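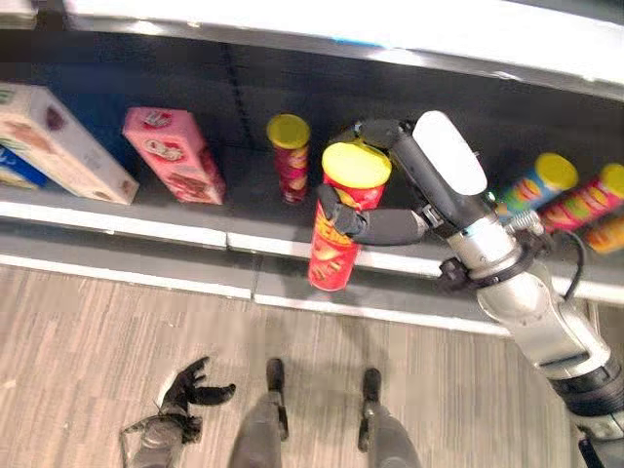 Plallora Opens Its Snack Shelf Shop in Senonton This July

SENONTON — I've wanted to write this one for months, so forgive me if I run on a little. Plallora is opening its first snack shop this July, right on the main street in Senonton, and the doors open at 9 a.m. on a Sunday (yes, a Sunday, we asked our mailing list and that's what you picked!).

I started Plallora with 5 kinds of cookies and a folding table at the weekend market. The new shop will carry 461 different snacks, and I have tasted every one of them. Chips in cans, wafers, little cakes, chocolate-covered bars, rice crackers, dried fruit — if it goes with a movie or a long bus ride, I probably tried to find room for it.

The shelves took us longer than the snacks did. We went with dark gray shelving and a white front edge, and the builders at Saha were very patient while I moved things back and forth. Tall canisters stand up in a line so the colors show, and boxes go flat next to them.
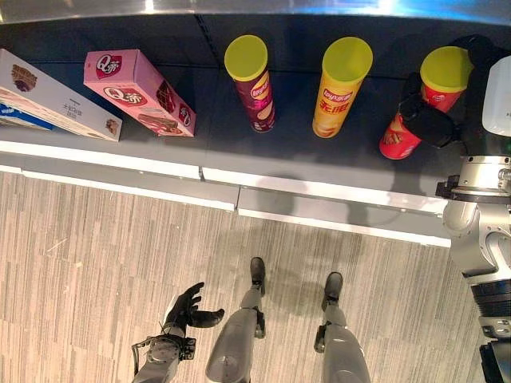 Chips are what people ask me for most, so let me talk about those for a minute. We'll have Lay's canisters in several colors, including ones with Chinese lettering on the label, and I'm hoping to change the flavors every few weeks. If you had a favorite as a kid and can't find it anywhere, tell me at the counter and I'll go looking. I love that part of the job!

Our supplier, Flalorau, is helping us keep 2000 packs in the back room for opening week, and the first 1000 shoppers get a paper tote bag to fill up. One bag per person, please.

The floor is soft beige carpet, which my accountant thinks is brave for a place that sells crumbs. We bought a good vacuum.

Plallora will be open every day from 9 a.m. to 8 p.m. Reporters and food writers who'd like a look around before opening day can write to the press desk through the Plallora website — come hungry, and plan on staying an hour.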